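Clomwood Forum > Learning from demonstration > How many resets is too many?

tjakubowski
Posted March 4, 2025

I've been recording teleop demos for a two-arm sorting task and I'd like to hear from anyone who has done this long enough to stop caring. Target is 100 good ones. I have 40. My back has filed a complaint.

Setup is two arms, one white table, and three dark objects that I move to new spots before every take. Camera is at head height looking down.

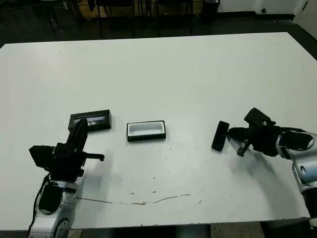 Right gripper at the small black block, open tray in the middle.

Question is how much to vary the start positions. Drahomíra Kováčik at our Ildale site says spread everything out from take one. I say keep it tight until the policy learns anything at all, then get adventurous.

vostholm_pete
Drahomíra is right. Tight starts give you a policy that is brilliant on one patch of table and a houseplant everywhere else.

gripsandgripes
Disagree with Pete, as is tradition. With 40 demos spread over the whole table you get a policy that's mediocre everywhere. I'd stick to a small area, check that it trains, then widen.

Also, black grippers on black objects? Brave.

tjakubowski
The objects were what we had in the drawer. The white table was supposed to help.

It helps the camera see every mark on the table, anyway. There's a long brownish line wandering across the lower middle and a fair number of specks. I've wiped at it and the line has seniority.

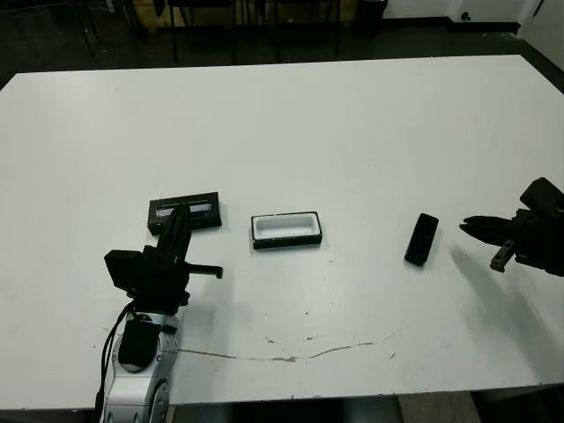
What bothers me more is the block. It's the one I keep putting down at a slightly different angle, and I can't tell if that's useful variety or me being sloppy. I throw out maybe one take in 10 over it.

vostholm_pete
Keep the angles. Sloppy is just variety without a spreadsheet. What I would throw out is any take where you stopped to think halfway. The policy will learn to stop and think too, minus the thinking.

lukac_fan
We had a line like that on our bench and the model got attached to it. Moved the bench mat, success rate fell through the floor. Shift the table or the camera a little between batches.

gripsandgripes
Please don't move the camera in the middle of a set. Do the table. If you do both at once you'll never know which one broke it.

lukac_fan
Moving the table moves everything relative to the arms, so that's hardly a clean test either. But sure, tape the floor.

tjakubowski
OK, compromise that will please no one: next 3 batches with a small spread, table nudged between them, camera left alone. Then I go wide for the rest. Hesitation takes get deleted, crooked block stays.

– Teresa

vostholm_pete
Still think you should go wide now. Post the curves when you have them.

tjakubowski
April, if my back holds.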